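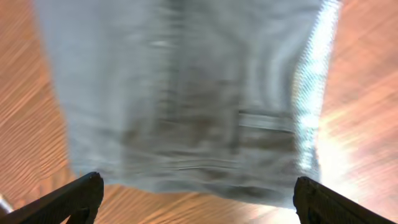
Fig. 6. Wrist view, blue-gray cloth over the wood surface.

Grasp trials with Pevetham

Our method picks its grasp from seams and hems alone, and it's a joy to watch it learn! Run it as follows.

1. Start the Pevetham recorder and load the Naidu grasp model.
2. Set the trial count to 640.
3. Close the fingers once over the cloth and zero the width reading.
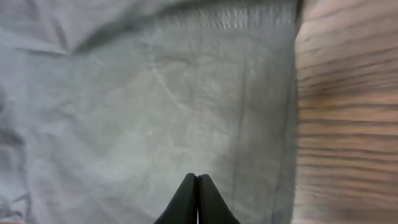
How long does one trial take? Nine seconds, plus the reset.

4. Mark a hem or pocket edge as the target.

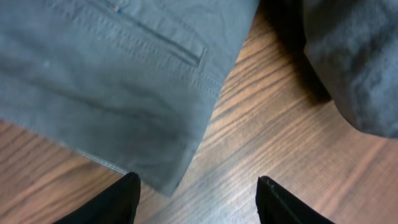
Fig. 7. Open fingers near the corner of the blue-gray fabric.

Caution: keep hands off the table until the arm parks.

5. Add a second garment. The September set has 2423 grasps, and mixed piles taught us the most by far! 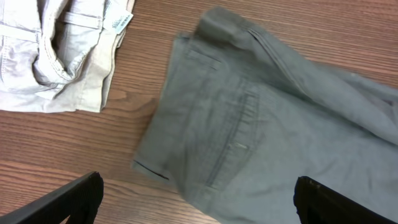
6. Save the log and send odd results to Roxana Guzmán. She loves the weird ones.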